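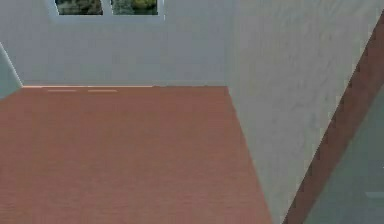 Demonstration collection in simulation is the practice of recording examples of a task inside a computer-rendered environment so that a learning system can later be trained to perform it. The examples, usually called demonstrations or episodes, pair what a simulated camera sees with the commands sent to a simulated robot at the same time. The practice is used in imitation learning, where a control policy is fitted to recorded behavior, and in some forms of reinforcement learning, where demonstrations give the learner a starting point.

Terminology

An episode is one recorded attempt at a task, from a reset of the environment to a stop signal. A step is a single entry within an episode. Each step holds an observation, an action and, in most formats, a time index. The observation normally includes one or more rendered images and the joint positions of the arm. The action may be stored as joint targets, as a change in the position of the hand, or as both. A group of episodes that share a task and a robot model is called a set.

The word "scene" is used for the fixed part of the environment: walls, floor, furniture, windows and lights. Objects that the robot is meant to move are listed separately and are often called props.

Methods

Three sources of demonstrations are common. In teleoperation, a person drives the simulated arm with a handheld controller, a 3D mouse or a second arm used as a leader. In scripted collection, a program with full knowledge of the object positions plans the motion and carries it out. In replay, a small number of human episodes are cut into segments and adapted to new object positions by software, which then discards the attempts that fail.

Teleoperated episodes tend to be slower and less regular than scripted ones. They contain pauses, corrections and second tries. Some groups trim these before training and others keep them, on the view that a policy needs to have seen a recovery in order to make one. Scripted episodes are cheap to produce in large numbers but resemble one another closely, and a policy trained on them alone may do badly when an object sits at an unusual angle.

Replay falls between the two. The Prullex pipeline, released in February with its source code, starts from 100 human episodes per task and expands them to 2000. Every expanded episode keeps a reference to the human one it came from, so that a bad original can be removed together with everything made from it.

Scene construction

Rooms are commonly built from large flat surfaces with image textures applied to them. A wall may be a single rectangle carrying a plaster texture, and the view through a window may be a flat picture of foliage. Low-resolution textures are accepted in many projects because the camera images are reduced in size before training anyway. Rendering cost is the main limit – each added light or high-resolution texture slows down every step of every episode.

Variation is introduced by changing the scene between episodes. The usual targets are wall color, floor texture, light direction, camera position and the starting pose of the arm. The Polwood scene library defines 8 base rooms and applies such changes within fixed ranges. Its documentation advises against varying the camera and the textures at the same time in early experiments, as the cause of a drop in performance is then hard to trace.

Camera placement

Cameras are either fixed in the room or attached to the robot, most often near the wrist. A fixed camera gives a stable view of the work area. A camera attached to the arm moves with it and may face a wall, a window or bare floor for part of an episode, with neither the gripper nor any prop in view. Steps of this kind are not errors. They are generally kept, provided that the time index and the joint positions are intact, and the learning system receives them along with the other views recorded at the same step.

Problems arise when a long stretch of an episode has no useful view from any camera. Schmieder, a tool for checking sets, marks an episode for review when the target object is absent from all views for more than seven seconds. The marked episodes are not deleted automatically.

Quality control

Checks on a finished set fall into two groups. Automatic checks look for missing steps, repeated images, joint values outside the limits of the robot model and objects that have passed through a table or wall. Manual checks rely on a person watching a sample of the episodes. In simulation the outcome of a task can be read directly from the state of the environment, so success labels seldom need to be added by hand. Wrong labels still occur, usually where the success condition was written too loosely – a cup lying on its side inside the target area may be counted as placed.

Transfer to physical robots

Policies trained only on rendered images often lose accuracy on a physical robot. The differences lie in lighting, texture, camera noise and contact between objects. A common remedy is to mix simulated sets with a smaller number of episodes recorded on hardware. The Bimer format, first published in June 2019, stores both kinds in the same layout and records the source of each episode in a single field. Tools that do not read the field treat all episodes alike.

See also

Imitation learning
Domain randomization
Teleoperation
Physics engine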